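Grostia Cup

The Grostia Cup is a knockout football competition for under-17 clubs, held every June. It is contested by 64 teams, drawn without seeding in the first round. Ties are played over two halves of 30 minutes and go straight to penalties if level.

The competition was founded by Kosmas Lambrakis, a former goalkeeper, as a one-day event for local schools. Clubs were admitted from the third edition.
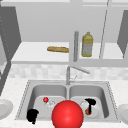
Double-basin sink with white shelves above (computer rendering).

Brumis are the most successful side, with four titles. In the most recent final they lost 2–1 to Srour, whose captain, Fares Nseir, scored both goals.

A girls' tournament was added later under the same rules. Its record scorer is Ecaterina Rusu.

See also: Kosum Shield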